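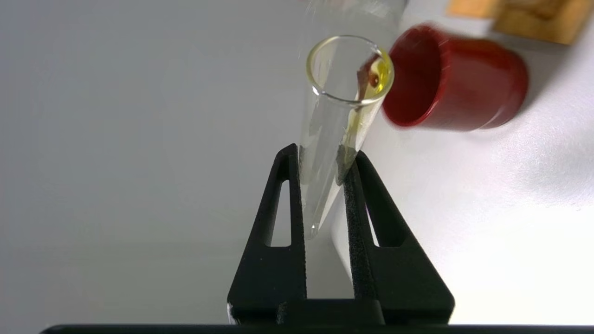

Section 3. Handling Rules for Shared Robot Cells

The project set out to write a short code of practice for student groups that use a robot arm to move laboratory glassware. The existing rules at Jesterdale cover the arm itself, including speed limits and the emergency stop, but say little about the items being carried. Our first draft therefore dealt with grip. A tapered glass tube held between two fingers, with its pointed end above the gripper base and liquid on the inner wall near the rim, gives the operator very little margin for tilt. Rule 1 states that an open tube shall be gripped on its body, kept as near upright as the task permits, and never moved over another group's material.

The draft was prepared by Mimoza Jurić and Gianni Dal Bello and reviewed by Soo-ah Shim. Fathima Uddin supervised the work.

3.1 Condition of the Gripper

Rule 2 requires an inspection before the first run of each session. The operator opens the fingers fully and checks both grip pads for debris, wear and lifting edges. Any particles are removed with a dry brush. Solvent may not be used on the pads. A pad that has started to lift is replaced, and the change is entered in the cell log with the operator's initials.

Reviewers asked whether the check could be made weekly. The group decided against this, as the cell is shared and a session may follow one run by persons unknown to the operator.

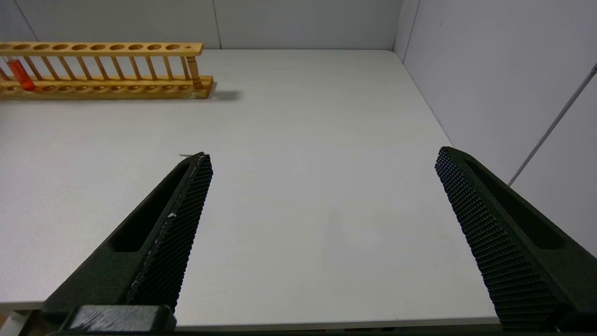 Figure 2. Gripper with fingers open, wooden tube rack at left.

3.2 Layout of the Work Surface

Rule 3 concerns the table. Only items named in the task sheet may be present when the arm is enabled. The rack is set parallel to the back wall. Filled tubes stand in the rack, and spare empty tubes may be kept upright in a cup or second holder beside it. A clear area of 200 mm is kept in front of the rack for the approach of the arm.

Rule 4 concerns persons. An operator may sit at the table during a run but shall keep hands outside the marked working area. The emergency stop must be within reach at all times.

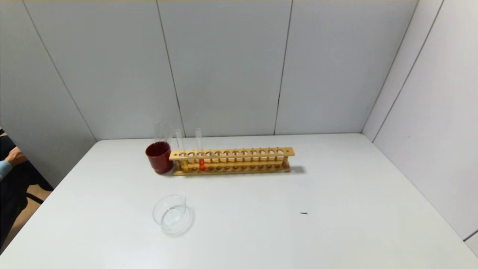

3.3 Review and Adoption

The draft was read by 14 students from two project groups. Most comments concerned wording. Concetta Rinaldi asked that "shall" be kept for duties and "may" for permissions, and the text was revised on that basis. Rule 4 remains open until the department agrees on how the working area is to be marked. The revised code will be submitted in November.

Print this page | E-mail this page

Related items
Section 2. Survey of Existing Cell Rules
Section 4. Cell Log Template
Appendix A. Task Sheet for Tube Transfer

Contact: Project Office, Jesterdale | Copyright Jesterdale Student Projects | Back to top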